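Folding Table and Dishes FAQ – Herkasetti Home Notes

I get a lot of the same questions about the little folding table I use for washing up, sorting and snacks, so I finally put the answers on one page. If yours isn't covered, leave a comment and I'll add it next time I update (usually in August, when it's too hot to do anything else).

Why do you use a folding table at all? Don't you have a counter?

I do, and it's always full. I wanted a second surface I could put up when I need it and fold away when people come over. I looked at a wall-mounted flap for a while, but I move this thing between rooms all the time and I love that!

Does the marble pattern hide stains?

Kind of too well. Tea, crumbs, a bit of spilled soup – they all vanish into the pink and cream swirls and I only find them with my elbow. I wipe the whole top even when it looks clean. Warm water and a drop of dish soap, then a dry towel. I don't use scouring pads on it, ever.

Which cups and bowls do you keep on it?

Light ones that won't break when the table gets bumped (and it will get bumped). I'm a plastic cup and steel bowl person. I had a nice set of ceramic bowls from a shop in Fallport and I'm down to 3, so they live in a cupboard now.
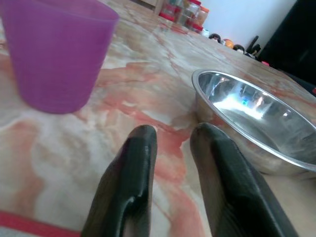

Purple cup and a shallow steel bowl on the marble top.

How do you keep steel bowls that shiny?

Dry them right away. That's most of it. If I leave them on the rack I get those chalky water spots, and then I go over them with a splash of white vinegar on a soft cloth, rinse, and dry again. For stuck-on rice I soak the bowl for 56 minutes, which is the length of the show I watch after dinner. I'm sure less would do!

My plastic cups have gone cloudy. Can I save them?

Maybe. If it's mineral film, a soak in warm water with vinegar will clear it. If it's tiny scratches from the dishwasher, no, they're staying like that. I wash mine by hand with a sponge, and if there are ridges on the outside I run an old toothbrush around them.

What about the floor underneath?

Sweep first, then mop, and do it before you set out the food. I learned that one backward. With big white tiles every crumb shows up, so I like to have the broom and a bucket close by the table where I can grab them.

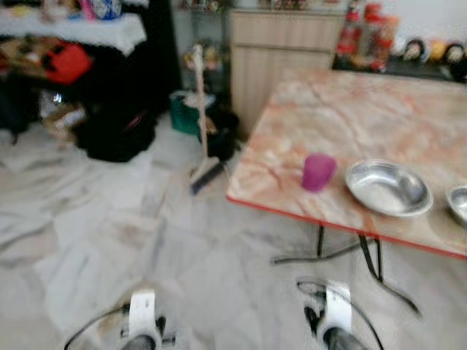 Gray grout is my other battle, but that's a whole page of its own. For everyday dirt I stick with plain water and a bit of floor soap, and I change the water sooner than I think I need to.

How do you deal with bags piling up?

Slowly, ha. I go through one bag per evening and stop there, even if I'm in the mood for more. When I try to do the whole heap at once I end up sitting on the floor reading old receipts until midnight.

Do the legs wobble?

A table like this can rock a bit if the floor isn't level. I fold a piece of cardboard under the short leg and check that everything is fully open before I put anything on it. I don't lean on the corners either.

Can I share this page?

Sure, go ahead. Just link back to it, please.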